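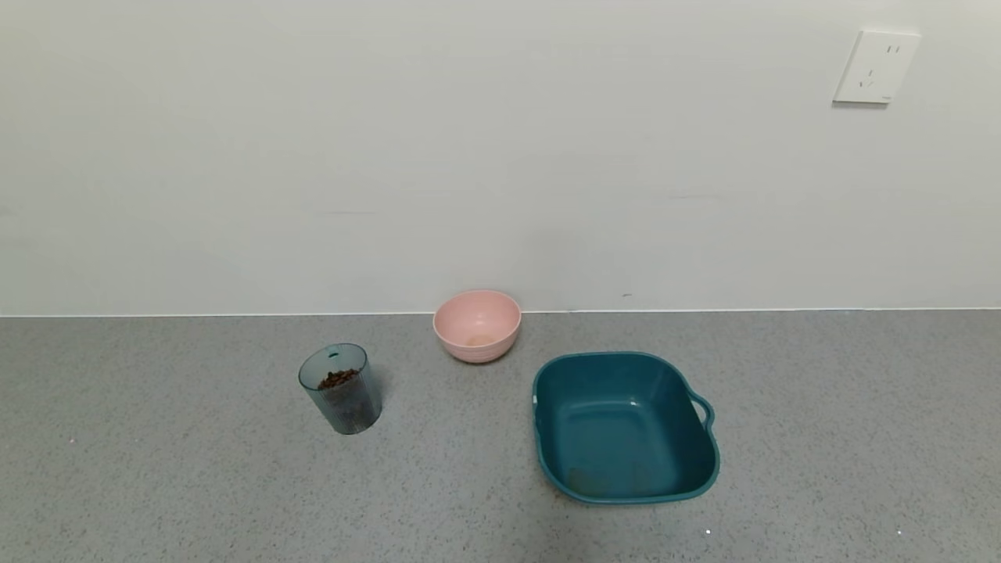 Cup, bowl and basin on the counter at Rencombe.

Category: Robotics > Manipulation > Procedures and Good Practice

House rules for pouring tasks, please comment

benchnorth
I'm rewriting the bench rules for our coffee bean work and would like other people to read them before they go on the wall at Rencombe. The old sheet was written for rigid parts. It has two pages on fixture alignment and nothing on what to do when a bean rolls under the gripper.

The tasks are simple. The arm picks up a container with beans in it, tips them into another container, and puts the first one down. Some runs end at the grinder hopper. The draft so far:

1. Before a run, the operator writes down which container holds the beans. "Same as last time" is not an entry.
2. Every container in reach of the arm goes in the log, including the ones not used in that run.
3. No hand crosses the front edge of the counter while the arm is enabled. If you need to move something, disable first.
4. A spill ends the run. Log it, disable, clean up, start over.
5. The grinder is unplugged for any run that involves the hopper.
6. Beans used on the bench are never brewed.

Rule 2 is there because of what we found in October. We had 1228 logged runs, and when we went back to sort them by layout, a large share said only "standard setup." There were at least 3 layouts that different operators called standard. In one of them the basin was on the left, in another it was on the right, and the third depended on who had been washing up.

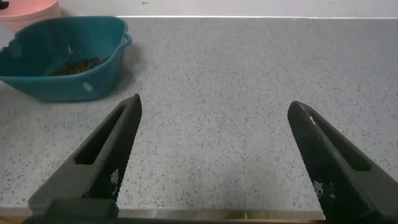 So the log now needs a word for each position (left, right, back, front) as seen from the arm's side of the counter. It has to be the arm's side. If half the operators write it from where they stand, the entries are worse than blank ones.

I'm least sure about rule 4. Comments welcome on any of it.

dry_run_dan
Rule 4 is too strict. If one bean misses, that is a normal result for a pour and you want it in the data. Ending the run means your log only has perfect pours and total failures in it. We let the run go on and write down that beans landed outside. We only stop if something is on the spot where the arm is going to set a container down.

Rule 5 is good and I would put it first.

Lâm Quan
Agree with Dan on spills. I'd split it in two: beans on the open counter, carry on and log. Beans under or between the fingers, or under a container that is about to be set down, stop.

Also, the sheet doesn't say who can re-enable the arm. Ours says the person who disabled it, and if that person has left the room, the run is over. We have had fewer arguments with that rule than with any other one.

benchnorth
Thanks both. I'll split rule 4. On re-enabling, we have 2 operators per shift and they trade off a lot, so "the person who disabled it" might be a problem. I'll ask.

kettlehead
I'd question rule 6. What is it for? The beans have been in a clean bowl and a clean cup. Throwing out good coffee every day is a waste, and you'll find people ignore the rule. A rule people ignore makes the other five weaker.

benchnorth
They are clean at the start of the shift. After that they are tools. Nobody here washes a basin between runs, the grip pads touch the rims, and the beans get poured back and forth all afternoon. I don't want to have to decide at what point it stopped being food. We reuse the same beans for bench work until they get too broken up, so it isn't a bag a day.

kettlehead
Fine, but then write that down. "Bench beans are reused on the bench" is a different rule from "never brewed," and it answers the complaint before anybody makes it.

Thịnh Đoàn
On hoppers. Our sheet at Sollevia has a separate section for them and I think yours should too. The points that matter:

— The unplugged plug is placed where both operators can see it. A switch in the off position doesn't count.
— Nothing goes into the hopper except beans. No fingers, no brush, no gripper tip. If beans bridge, take the hopper off.
— Set a fill limit before the run and write it down. Ours is 30 grams.
— Check for chaff and broken pieces when you change beans, and write down if you cleaned. 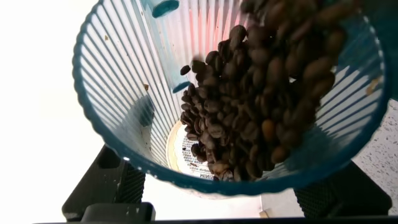 Photo: Thịnh Đoàn

The fill limit is the one people skip. With a slow tip you have time to react. When the beans let go all at once, the operator can't stop the pour, so the amount in the source container has to be what protects you. Weigh it before it goes on the counter.

dry_run_dan
Weighing each time adds a step to every run and I don't think it pays for itself. A line on the cup does the same job. Fill to the line, done.

Thịnh Đoàn
A line works for one container. As soon as you swap the cup for a bowl, somebody guesses. If you never swap, use the line.

quietservo
Different topic, but does your sheet cover the wrist camera? We run Motix fingers, and the thing that got past us was an operator wiping the camera window between runs without logging it. The pictures changed halfway through a batch. It's in our rules now: wipe before the first run of the shift, and after that only with a log entry.

benchnorth
It doesn't, and it should. Adding it as rule 7. I'll also add that the operator looks at the wrist view before enabling the arm and confirms that the container being picked up is in it and not hidden behind a finger. Things off to the side can be partly covered and I'm fine with that, as long as they're in the log under rule 2.

On containers going in the log, I'm leaning toward fixed names. Phí, our log tool, lets you type anything in the object field, and we have the same cup in there as cup, glass, tumbler and green thing. My plan is a short list to pick from and no free text.

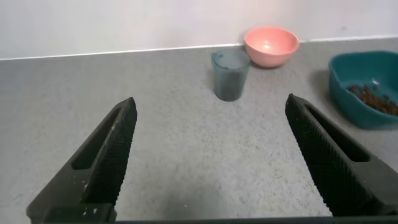 Keep the free text, says Lâm Quan, and put it in a second field. With a closed list, the day you get a new bowl everyone will pick the nearest wrong name and you won't be able to tell afterward. Let them pick "other" and type what it is, then have one person go through the "other" entries and add names as needed.

benchnorth
OK, list plus a notes field. Who does the going-through is going to be a discussion here, but I'll put it in the draft.

kettlehead
Still think the color should be part of the name. "Bowl" means two things on a counter like that.

benchnorth
Color and shape, then. Revised draft goes up when both shifts have read it.

Last updated: 16 Nov 2018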